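Household Record Keeping, Session 3: The Kitchen Table Budget
Notes by Marwa Kamel, Fustby Adult Learning

Welcome back, everyone, and thank you for bringing in your envelopes and shoeboxes last time. I know it isn't easy to unpack a year of receipts in front of strangers, and you were all very kind to one another about it. These notes go over what we covered, plus a few things I ran out of time for (as usual!).

We started with the difference between a bill and a cost. A bill is a piece of paper with a date on it. A cost is what something takes out of your life over a whole year, whether or not anybody sends you paper. Car tires are a cost. So are birthday presents, and school shoes, and the dentist. Most of the budgets I see are very good on bills and quite silent on costs, and then February comes along and everybody wonders where the money went.

Our practice family, the Geraghtys, bring home 3075 dollars a month after taxes. Their rent is 869. Please copy both figures onto the top of your worksheet before you do anything else, and write them large, as you'll be looking back at them all evening.
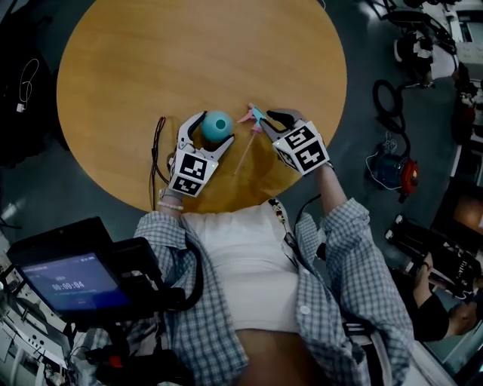
Once the rent is out, the Geraghtys have 2206 dollars left for everything else. I'd like you to split that into five groups: food, getting around, the house itself, people, and later. "People" covers gifts, haircuts, clubs, and anything you spend because you love somebody or live with them. "Later" is savings, but I've found that folks put more into it when it has a friendlier name.

Several of you asked where cleaning supplies and pet food belong. I put them under the house, and my sister puts them under food because she buys them at the grocery store. Either is fine — just pick one and stay with it until the end of the year, or your months won't compare.

A word about yearly costs. Take the whole amount, divide by twelve, and write the result in as if it were due every month. If the car insurance is 600 dollars a year, that's 50 a month. You may keep it in a separate account or in a jar, whatever you'll leave alone.

For next time: fill in the worksheet for the Geraghtys, then do page 2 with your own numbers. You don't have to show page 2 to anyone. Bring a pencil and one bill you don't understand, and we'll read it together.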